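**Gornach kraft paper for tables, wide roll**

Strong brown paper for covering work tables, school desks and packing benches. We sell it by the roll, and from July also in short pieces for people who only have one table to cover.

The paper is matte on both sides. You can write on it with pencil, marker or chalk, and tape holds well on it. Many customers divide the surface with blue tape to sort seeds, lay out quilt pieces or plan a board game evening. When the paper becomes dirty, take it away and roll out a new piece.

**How to lay it**

1. Clean the table and let it dry.
2. Unroll the paper with the curl facing down and leave it for one night.
3. Smooth it with your hand from the middle to the sides. Small creases can stay, they do no harm.
4. Fix the corners first, then the long sides.

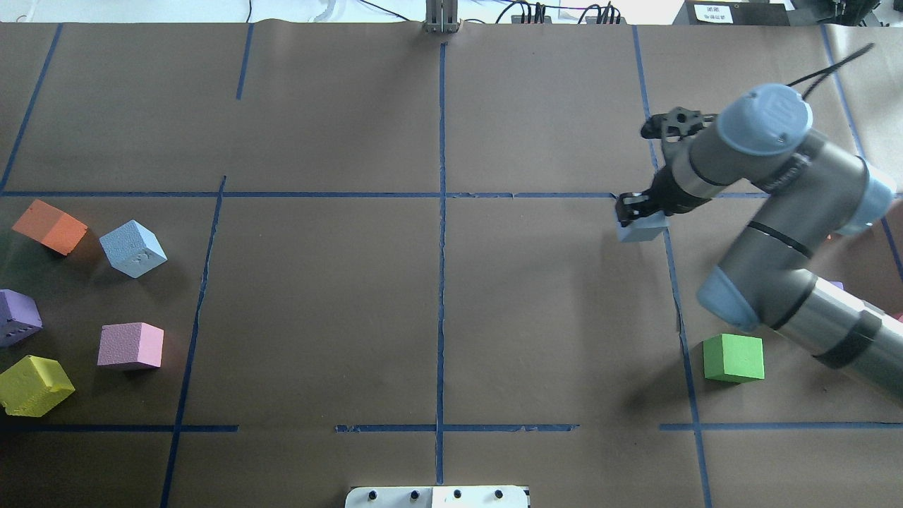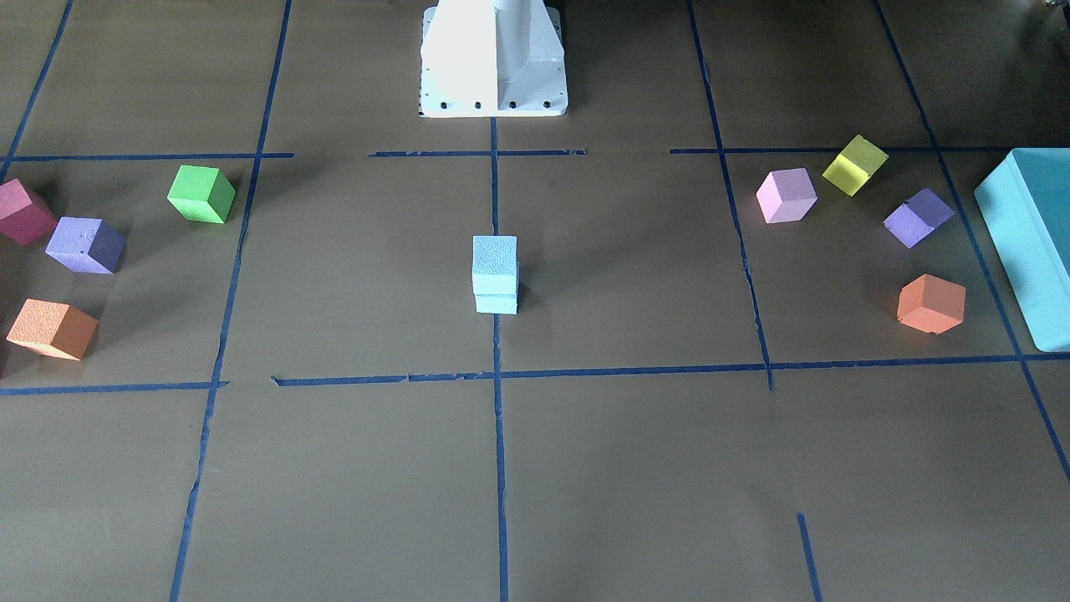
Brown paper with a taped grid.
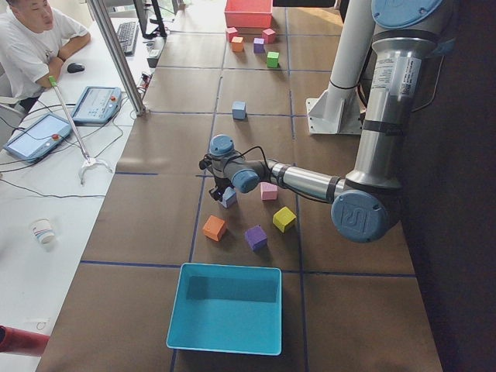
If you want straight lines, draw them first with a long ruler and put the tape after. Press the tape with a spoon — it sits flatter this way. Where two strips cross, cut the upper one a little longer than you think you need.

**Sizes**

- Width: 108 cm
- Length: 12 m
- Core: cardboard, you can return it to us

**Good to know**

The paper is not waterproof. For paint or glue we recommend two layers, or our Rester coated paper, sold separately. Please do not iron it. Keep the roll standing in a dry room, away from the window, or the color will fade on one side.

Orders from Juntunen shop are packed every day except Sunday. Questions about cut pieces go to Elli Vuorinen — please write the length of your table in the message.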